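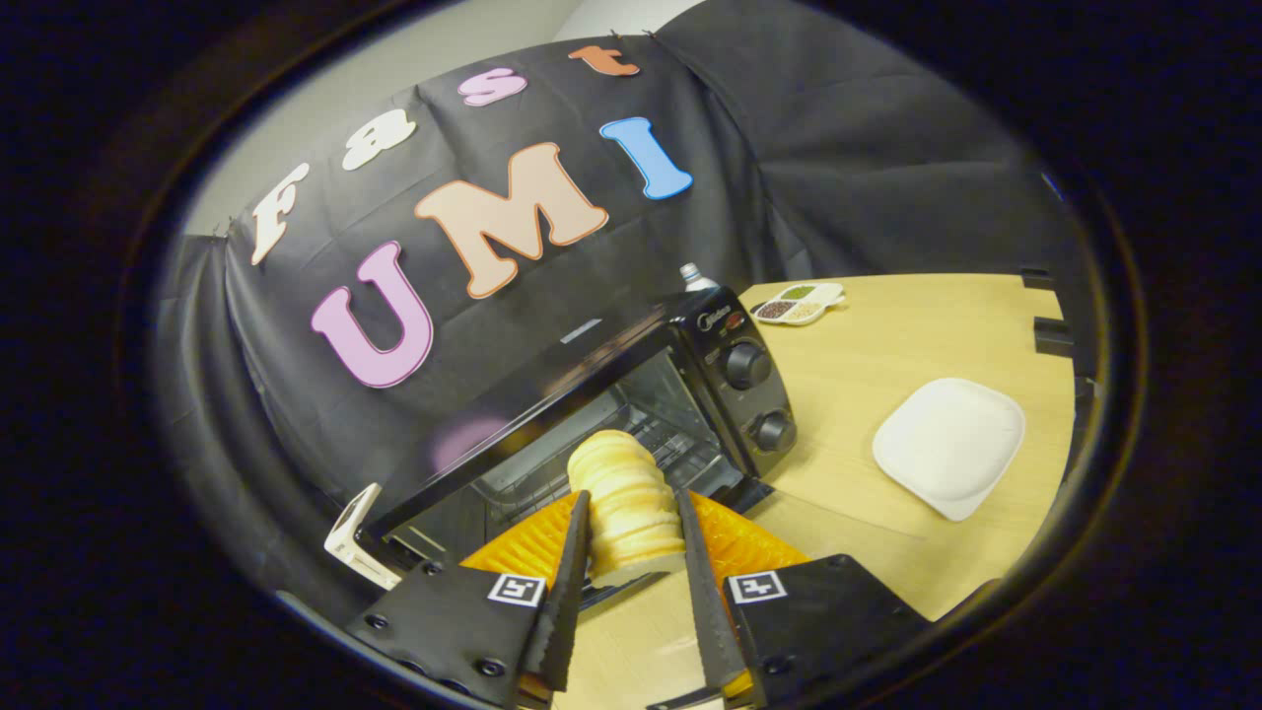
Quem somos

A Ernent é uma escola de línguas para adultos que juraram, aos 15 anos, nunca mais conjugar um verbo. Ensinamos alemão, neerlandês e, quando alguém insiste muito, português a estrangeiros que já cá vivem e estão fartos de que lhes respondam em inglês.

Começámos em Sturberg, em duas salas por cima de uma oficina de bicicletas, com 9 alunos e um quadro que não apagava bem. O quadro veio connosco na mudança. Hoje temos 38 turmas, quase todas ao fim da tarde, hora a que ninguém aprende nada mas toda a gente pode.

Como trabalhamos

As turmas são pequenas e o manual serve sobretudo para segurar a porta. Fala-se desde a primeira aula, mal, e continua-se a falar mal durante bastante tempo. O teste de nível dura quase 2 horas, inclui uma conversa e não tem nota. Já nos pediram a nota muitas vezes.

Não prometemos fluência em três meses. Há uma escola em Drorkville que promete, e desejamos-lhe as maiores felicidades.

Onde estamos

A sede continua em Sturberg, agora num rés-do-chão com aquecimento. Em Hollenstein damos aulas de conversação numa sala emprestada pela biblioteca, onde nos pedem que conversemos baixinho.

Inscrições

Abrem em novembro e fecham quando as turmas enchem. A secretaria atende a partir das 14h00. Antes disso atende o gravador, que tem excelente pronúncia e não resolve nada. Quem já foi nosso aluno e desistiu a meio pode voltar ao mesmo nível, sem novo teste e sem perguntas da nossa parte.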